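14th January

Lab open from 9 until the building alarm went on. Keir Morrison had the key and was already at the bench when I got in, re-crimping the connector on joint 4. It had been dropping out since November and we had both been blaming firmware. The crimp was bad. One strand was holding the whole thing and the rest had never been under the barrel. He did the remaining connectors while he was there and found a second one nearly as poor on the wrist.

State of the project at the start of the day, for my own reference. The arm homes reliably. The Wamitz controller accepts the full trajectory file without choking, provided the comments are stripped out first. Vision gives a position for the shaft but no useful orientation for the gear, so the final approach is still teleoperated, with Keir or me on the leader handles. The club wants a policy trained on our demonstrations by the Drulton round. That needs a decent dataset, and a decent dataset needs the two of us to stop fumbling the insertion.

Morning was calibration. I ran the hand-eye routine with the printed target and threw the first result away: the residual was fine on paper but the arm landed visibly left of the mark. The target had a slight curl to it. Taped it to a piece of glass from an old picture frame and ran it again. The second result landed on the mark from every pose I tried except the lowest one, where the elbow is near its limit and I don't trust the encoder much anyway. Saved it and wrote the settings in the blue notebook, which I should have done last time.

Keir spent that time on the fingers. The pads had started peeling at the tips, so he took them back to bare plastic, cleaned off the old adhesive with isopropyl and put down new ones. He used contact cement this time and left it the full period on the tin. We both hate waiting for that. While it cured we argued about grip force. My position is that we should close to a current limit and hold there. His is that we should close to a fixed width, as the current reading on these motors wanders with temperature and we will be chasing it all season. We agreed to log both and look at the numbers afterward, and I set that up: width, current, commanded width and time stamp into the same record as the images.

The logging change cost me most of an hour. The wrist camera and the motor bus run on separate clocks and I had been assuming they agreed. They don't. The offset grows over a session, slowly enough that a single episode looks fine and the last episode of the day is rubbish. I moved everything to the host clock on arrival. It adds a bit of jitter but the jitter stays bounded, and I can live with bounded. It also means that the recordings we made in November are suspect toward the end of each session. I have marked them and will check against the visible moment of finger closure before anyone trains on them.

After lunch, demonstrations. The task is the same as in the rules: pick up the gear, carry it to the post, lower it, let go, retreat. Charcoal cloth for the background. We had been using the bare bench, and the exposure kept hunting whenever the arm's shadow crossed it.
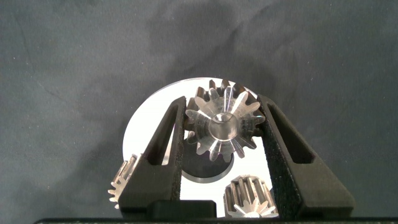

The lowering step is where we lose time. The bore has very little clearance, and if the gear is tilted in the fingers it binds on the edge and the arm keeps pushing until the current cut-out trips. Keir's method is to come in high, stop, look at the wrist view, correct, then go straight down. Mine was to descend while correcting. His is slower and gets there more often. I changed over partway through and my success rate came up to match his, so the operator's manual now says to stop above the post. A consistent style also gives the policy less to average over, which was the argument that convinced me.

Teeth are a separate problem. If a gear has to mesh with a neighbour, it may come down tooth on tooth, and no amount of straight-line accuracy fixes that. We tried a small wrist rotation during the last part of the descent, back and forth, until it drops in. Works well by hand. The leader handle has enough friction in the wrist joint that the motion comes out as a series of little jerks instead of a smooth oscillation, and I suspect a policy would learn the jerks faithfully. Options are to lubricate the handle, replace the bearing, or script the wiggle and trigger it from a button. I favour the button. Keir thinks it is against the spirit of the learned category. I have read the rules again tonight and they say nothing about it, but I will email the organisers before we build around it.

Grip height matters more than I expected. Held too low, the fingertips reach the base before the gear is home. Held too high, it pivots between the pads as soon as one side touches. We settled on gripping across the middle of the teeth and I added a line to the manual. I also want to look at a shallow vee in the pad to resist the pivot. Keir is going to cut a few in different depths and we'll test them on the scrap fingers before touching the good pair.

Count for the day: 50 episodes recorded, 10 rejected. Rejections were mostly binding at the post, a couple of gears dropped in transit, and one where I forgot to start the motor log and have images only. Running total in the dataset is now 762, less whatever has to come out of the November batch. I had hoped for more today, but the clock problem was worth fixing before we added to the pile.

Grip force, first look. Plotted current against width for all the kept episodes. At the start of the session the current-limited grips are tightly clustered. By the end they have drifted wide, in the direction Keir predicted. The fixed-width grips stay put, as they must, but two of the drops were at fixed width, and in both the gear was picked up by the tips of the teeth on one side. So width alone can't tell a good grasp from a bad one and current can, at least for the first part of a session. We might use width as the command and current as a check: if it closes to width and the current is low, open and try again. Will write it up properly for the group.

Bai's old slicer profile is still the best one for the fingers, by the way. I printed a spare left finger with the new profile in the afternoon and it delaminated along the thin side of the window as soon as I flexed it. Same filament, same printer. Went back to the old profile, started another, and left it running overnight with the enclosure shut. If it comes out clean I'm deleting the new profile from the shared drive so that no one else wastes a spool on it.

Storage is getting tight as well. The raw images fill the bench machine faster than I can copy them off over the wireless. I moved the older sessions to the Lusent drive and verified the checksums before deleting anything locally. One file failed, copied it again, passed. The drive lives in the grey cabinet, second shelf, and the label now has the session range on it.

Training: started a small run before leaving, only the clean episodes, low resolution, mainly to see that the new records load. Loss was going down when I shut the door, for what that's worth this early. I made a held-out set by session this time. Splitting by episode had been flattering us, as neighbouring episodes share the same lighting and nearly the same start pose.

To do next time in:
Check the spare finger and the training run.
Check November time stamps against finger closure.
Email organisers re scripted rotation.
Pad test, flat against vee.
Order connectors – the proper ones, with the crimp tool that matches.
Put the second lamp on a fixed stand and mark the floor.

Keir stayed back to coil the cables. The wrist joint didn't drop out once all afternoon, so I am calling the connector fault closed and have crossed it off the whiteboard.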